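Lab 7 notes -- looking after the hand-held gripper

Automation Shop Practice, Hodlow campus. Notes by Ekene Onuoha, changes from Ketill Bundgaard worked in. Bring these to the bench, I won't be printing more.

Before you start

Battery off, camera cable out at the gripper end. Pull the plug, not the cord. We lost two connectors last term that way.
Lay out the small tray, the 2 mm hex key, lint-free wipes, alcohol, feeler gauge. Logbook open to a new line.
Tools go back on the Overgaard cart. Last group left them all over.

1. Pads

Wipe both faces, base to tip, one direction. Fresh wipe for each pad. Don't soak them, the alcohol gets under the edge and lifts the glue.
Look at the tips. They take most of the wear on thin stuff like cord, wire, paper. If a tip has gone shiny or has a nick you can catch with a fingernail, swap both pads. Never just one -- a new pad against an old one pulls the object sideways as it closes.
New pads are in the Vamum drawer. Write the date on the back before you stick it on.

2. Linkages

Open and close slowly by hand, full travel. Feel for a gritty spot. Then hold one jaw still and wiggle the other. Should be the same play left and right.
Fasteners: snug, then stop. Over-tight and the jaw drags, and you'll blame the spring. Start with the pair closest to the pads, then the outer ones. Check travel again after every one you touch, not at the end.
No oil. Dry lube only, one small drop per pivot, wipe off what's left over. Oil picks up lint from bedding and cloth and then your back here next week.

3. Centering

Close on the feeler gauge. Both pads should touch at the same moment. If one gets there early, loosen the outer fastener on that side, nudge, retighten.
Repeat until it's right three times running. Log it.

4. Soft object check

Hard blocks hide a lot of problems, so the last check is done on soft and stringy things. Jewelry is good. Cord bracelets with a bar or beads are the hardest of the set, the braid squashes and the bar doesn't. Come down with a jaw on each side, tips level, and look at the camera view before you squeeze.

With the red cord bracelet you want the braid between the two blue pads, one strand by each, and the loose thin cords clear of the linkages. Keep the beaded ones off to the side til it's their turn. 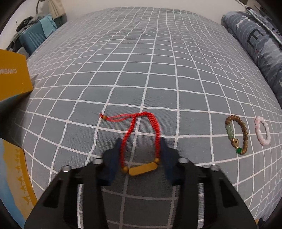
5. What to log

Pad date. Play left / right. Centering, pass or redo. Grip check: object, tries, drops. 11 tries per object, same as before.
A drop with the tips level = pads. A drop with one tip low = go back to 3. Object turns in the grip = probably pads, but check the fasteners first, it's quicker.
If cord gets pulled into a pivot, stop. Do not force it open. Battery off, back the pivot out a half turn, ease the cord free, then redo 2 and 3 from the top.

6. Service interval

Wipe down every session. Full check (1 thru 4) every 280 cycles or when the Mulline counter light comes on, whichever is first. Reset the counter AFTER the log is signed.

For next time

Read the pivot wear handout, first half only. Lab write-ups are due Friday, March 16, 2018, paper or email both fine. Include your centering numbers even if they're bad. Ketill has the key to the drawer if I'm not around.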